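Morenike Nwosu wrote the 21 prose sketches in Detomora between midnight and four, most of them on one street. The longest runs to 1508 words. She cuts by reading aloud.

"If I run out of breath, the sentence is too long," she said. "I mark the spot and go back to it on Friday."

The first draft had a narrator, and she took him out. "He kept telling you what the bus station meant. Without him it came to 308 fewer lines."

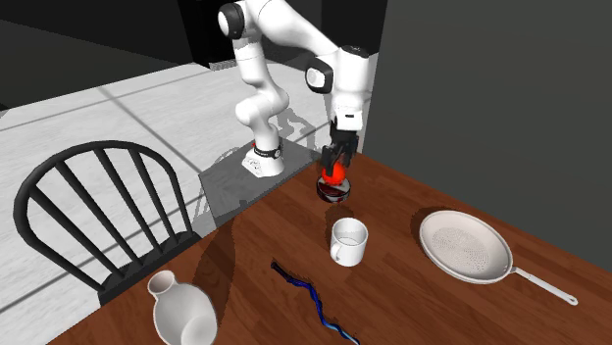 On revision

Nwosu keeps each draft in a separate notebook. One sketch, "Bashir," took seven. "The verbs changed. The street names stayed as they were."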